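객실 침대 매트리스 커버 교체 안내

Trultia 레지던스 생활관리팀
2020년 8월 4일 개정

본 안내는 장기 투숙 객실의 고무줄형 매트리스 커버를 교체하는 표준 절차를 정한 것입니다. 벽면에 붙여 배치한 대형 침대에 적용하며, 작업은 2인 1조를 원칙으로 합니다.

1. 준비
침구와 베개를 모두 걷어 지정된 수거함에 넣습니다. 새 커버는 세탁 표시를 확인한 뒤 사용합니다. 세탁 온도는 60도를 넘지 않아야 하며, 표백제는 사용하지 않습니다.

2. 기존 커버 분리
통로 쪽 모서리부터 벗기고 벽 쪽 모서리는 마지막에 분리합니다. 매트리스에 얼룩이나 파손이 있으면 객실 점검표에 기록하고 담당자 나야라 브라간사(Nayara Bragança)에게 알립니다.

3. 새 커버 씌우기
커버의 짧은 변이 헤드보드 방향으로 오도록 펼칩니다. 벽 쪽 두 모서리를 먼저 씌운 다음 통로 쪽 모서리를 대각선 방향으로 당겨 고정합니다. 벽 쪽 작업이 어려운 경우 매트리스를 통로 쪽으로 12cm 당긴 후 진행하고, 작업이 끝나면 원위치로 밀어 넣습니다. 이때 벽면과 헤드보드의 천이 긁히지 않도록 주의하여 주시기 바랍니다.

4. 주름 정리
손바닥을 펴서 중앙에서 가장자리 방향으로 쓸어내립니다. 긴 사선 주름이 남으면 해당 방향의 모서리를 다시 풀어 당깁니다.

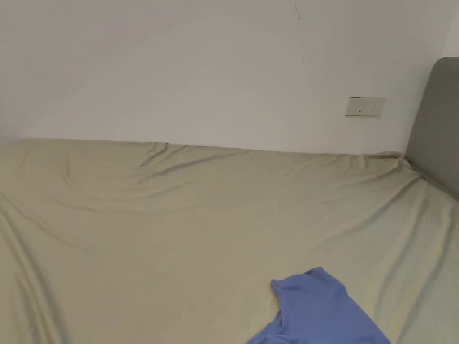 가장자리 원단은 매트리스 아래로 충분히 접어 넣습니다. 벽 쪽은 손등을 위로 하여 밀어 넣되, 벽면 스위치를 짚고 몸을 지탱하지 않도록 합니다. 사선 주름을 정리한 후에도 잔주름이 심한 커버는 다림질 대상으로 분류합니다.

5. 보관 및 문의
여분의 커버는 크기별로 접어 린넨실에 보관합니다. 고무줄이 늘어난 커버는 재사용하지 않고 10월 정기 교체분에 포함하여 신청합니다. 절차에 관한 문의는 생활관리팀 파스칼 바쇠르(Pascal Vasseur)에게 하여 주시기 바랍니다.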